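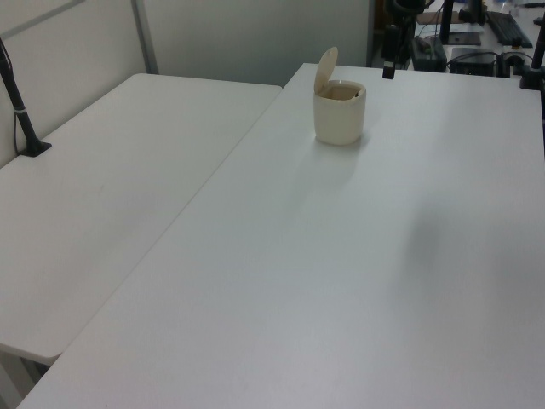
About Stirnance Basketball

Stirnance started out as a newsletter. Roswitha Camenzind had been sending her notes on college and minor league games to a handful of friends, the friends kept forwarding them to other friends, and by the time she had 232 people writing back to argue about zone defense she figured it was time to build a proper website and let them argue with each other.

That's still pretty much what we do, only with more of us. We cover the Olline League, all 37 weeks of it if you include summer camps and the preseason, and we try to write about the players at the end of the bench with the same care we give the stars. If a backup guard in Tapley has finally fixed his footwork on the left side, we want to tell you about it (probably at greater length than you asked for!). We watch the games from start to finish, we watch plenty of them twice, and when we get something wrong we say so at the top of the next column.

Our podcast goes up every week during the season and runs 68 minutes, give or take however long it takes Roswitha to stop talking about rebounding. We have a guest on most weeks - beat writers, assistant coaches, now and then a retired referee with stories to tell - and the parts that don't fit get written up here on the site so they don't go to waste. 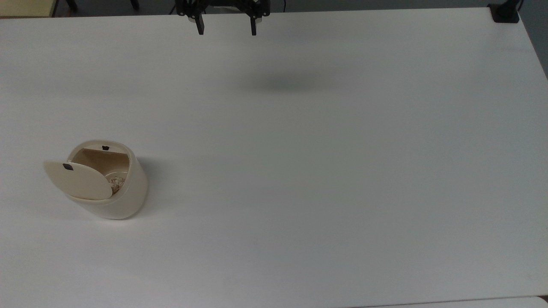
Sumathi Menon wrote to us in March to say that she had dropped her cable package but kept our podcast, and that she would still like a lot more on the Balby frontcourt, please. We heard you, Sumathi, and there is now a Balby column twice a month.

There are five of us on staff these days, plus a good many readers who send in notes from gyms we can't get to. If you'd like to be one of them, you don't need a journalism degree or a press pass. Pick a game, pay attention, and write us a few paragraphs about what you saw. We read everything that comes in, and we answer nearly all of it, though replies do get slower once the playoffs start.

Page last updated 2 November 2022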